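Chapter 7

Timekeeping Far From Home

Shares 70 | Comments 2

Ask a planetary scientist what time it is and you may be asked, in return, where you are standing. The question is fair. On Earth we have agreed to be sloppy about time in an organized way: noon in Buckley is declared to be noon across a strip of country hundreds of miles wide, and the Sun, which reaches its highest point over the town a good while later, is not consulted. Move the observer to another planet and the arrangement comes apart quickly.

Consider Mars. It turns on its axis in a little under 24 hours and 40 minutes, measured from one noon to the next. This period is called a sol, so that people in meetings can say "day" and "sol" in the same sentence and mean different things. The difference looks harmless. Anyone might welcome an extra forty minutes in bed. The trouble is that the forty minutes keep arriving. A team that starts work at eight in the morning, local Mars time, will start at eight in the morning in California on one date, near lunch a week later, and in the middle of the night not long after that. After a little over five weeks the two clocks have slid all the way around and agree again, by which time the team has stopped caring.

Eliseo Ventura, who taught the course from which this chapter grew, kept Mars time for 33 sols as a demonstration for his students. He set a cheap wall clock to run slow, hung it in his kitchen, and ate and slept by it. His notes begin in a firm, upright hand. By sol 11 he was buying groceries at four in the morning. On sol 19 he arrived for a dentist's appointment on the right Saturday and at the wrong end of it. The notes for sol 26 consist of the word "soup." We reproduce his table of waking times in Section 7.4, where the drift makes a very clean straight line, and we recommend that you admire it and leave it alone.

Mars is the easy case. Its day resembles ours closely enough to be annoying. Venus turns so slowly, and in the opposite direction from most of its neighbors, that one noon-to-noon day there takes nearly 117 Earth days. Mercury takes 176 Earth days to get from one noon to the next, during which it goes around the Sun twice. A Mercury birthday party, held once per local year, would be over before lunch, or would not get started until after dark, depending on the year. Jupiter, at the other extreme, is through its day in less than ten hours, and since it has no solid surface to mark, there is room for argument about which part of it we should be timing.

Then there is the matter of light. A signal sent from Mars takes between about three and twenty-two minutes to reach us, depending on where the two planets are in their orbits. When a spacecraft reports that it has landed, it landed some minutes ago, and everyone in the room has been holding their breath over something already settled. Mission planners therefore keep two columns: the time an event happened at the spacecraft, and the time word of it reached the ground. Confusing the columns is a traditional mistake. Most of us make it once, generally in front of people.

The problems in this chapter use three imaginary missions, which will be familiar if you did the reading in Chapter 6. Stuvano is a lander near the Martian equator. Trenau orbits Venus and has a poor antenna. Flasent is on its way to Jupiter and, as of Problem 1, has been flying for 3,118 days, which should tell you something about its budget. You will need a calculator, the table of rotation periods inside the back cover, and some patience with fractions. You will not need calculus until Section 7.6, and even there it behaves itself.

Before going on, try this. Set a watch to the correct time tonight, and each night after that, set it back forty minutes. Write down when you first become irritated. Bring the number to class.

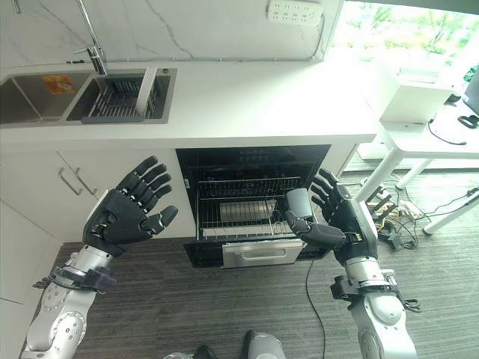
Figure 7.1. Two black five-fingered hands in front of a built-in kitchen oven.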